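Flelmont clothing take-back plan short on detail

08/01/2019

The city of Flelmont says a new curbside clothing pickup will keep old shirts and coats out of its landfill. How much it will keep out, and what happens to the clothes afterward, is harder to pin down.

Under the plan, residents on 10 pilot routes will get a bag for unwanted clothing, collected every 3 weeks by Allum, a private hauler based in nearby Skeketton. The city pays nothing up front. Allum keeps whatever it can sell.

A city summary released with the plan says the pilot will divert 297 tons in its first year. It does not say how the figure was reached. Asked for the math, the public works office pointed to the same summary.

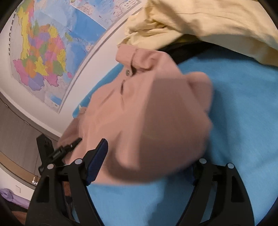

The contract defines "reuse" as any sale to a third party, including bulk sale overseas. A bale that leaves the country counts as a success on paper, whether the clothes in it are worn, cut into rags or dumped. Allum is not required to report where its bales end up.

Flelmont has been here before. A drop-box program promised much the same thing and was shut down after some five years, with the boxes overflowing and no final report. The city says the new plan is different, mainly in that trucks will come to the door.

Local thrift stores have their own doubts. Several already complain that good donations are thinning out – and a free pickup at the curb is unlikely to help.

The pilot starts in October. The council will be asked to extend it citywide the following spring, before a full year of numbers is in.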